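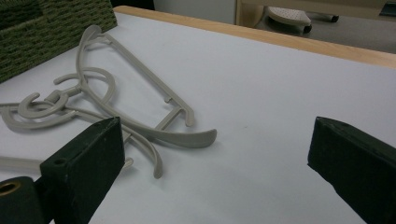
**Figure 2.** Two overlapping hangers on the white tabletop, viewed from the hand-held gripper. Part of the green woven basket is at upper left.

### 4.2 Collecting the hanger demonstrations

I'll admit I thought hangers would be the easy part of Mockus. They're light, they're stiff, they don't roll away, and anyone can pick one up without thinking. Then I tried it with two blocky fingers on the end of a handle and changed my mind within a morning.

The trouble is mostly in the overlap. In Figure 2 you've got the hooks crossing near the left, one arching over the neck of the upper hanger, and the lower hanger running partly beneath and partly across the other one. Grab the wrong bit and you lift both. The flattened tip of the upper arm, which sits between the fingers in this view, looks like the obvious place to go for, and plenty of our early demonstrations did exactly that. It's a fair grip if the hooks are free. If they aren't, you're holding the far end of a long lever while the other hanger swings about on it.

So we split the task in two. In the first stage the demonstrator only has to part the hangers on the table, by pulling, nudging or turning one of them, and no lifting is allowed. In the second stage they pick up a single hanger and move it clear. I'd wanted to leave it as one long task (less labelling for me!), but a policy trained on the undivided recordings kept trying to lift far too early, and we couldn't tell from its errors whether it had misjudged the tangle or simply missed the grip.

We recorded 154 demonstrations at the Mirkadgate site with the hand-held tool. Between demonstrations the hangers were dropped from a low height and left as they fell, unless they landed fully apart, in which case we dropped them again. I did try arranging them by hand at first. Don't do this – my "random" tangles all looked suspiciously alike once I'd laid the opening views side by side, and I clearly have a favourite way of crossing two hooks.

Lighting was left alone and the blinds stayed wherever they happened to be. Beige-grey plastic on a pale grey-white surface doesn't give you a lot of contrast, and the faint shadows under the arms are often the best clue to which one is on top. We didn't want to scrub that out with a darker mat, as the tables at Plonasora, where we ran the later trials, are pale too.

Each recording was cut into its two stages by marking the moment the hooks came apart. That sounds tidier than it was. From the gripper's own view a finger can hide a good part of whatever it's working on: in Figure 2 the left one already covers parts of the hangers' arms and some of one hanger's lower rod. When the hooks were hidden too, I marked the first view in which both could be seen clear of each other, so our first stage runs a touch long in those recordings. I've left them in the training set.

For testing we held back 30 starting layouts, none of them used in training, and ran the two-stage policy and the undivided one on the same set. Both were trained with Gesum using the same settings, and I didn't tune either of them once the layouts had been drawn. A trial counted as a success only if one hanger ended up clear and the other was still on the table. Dragging the pair off together was a failure, however gracefully it was done. Section 4.3 gives the scoring rules in full, along with the cases we argued over.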